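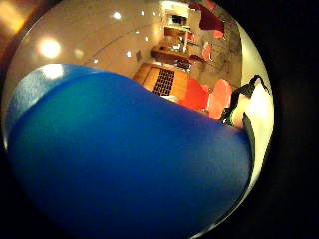

Something big, round and blue, way up close.

Dry fire is overrated. There, said it. Did it every night since May, 4 sets, snap caps, the whole deal. Groups at 15 yards? Same as before. Then I shot 200 rounds of plain 9mm over 2 range trips and my flinch calmed way down. Recoil is the thing you need to get used to, and you dont get any in the living room.

Lesia Sydorenko at my club swears by it, and she outshoots me, so ok. Maybe good for trigger feel on a new gun. Maybe. But guys telling beginers to skip range time and save ammo? Bad advice. Buy the extra box. Go shoot.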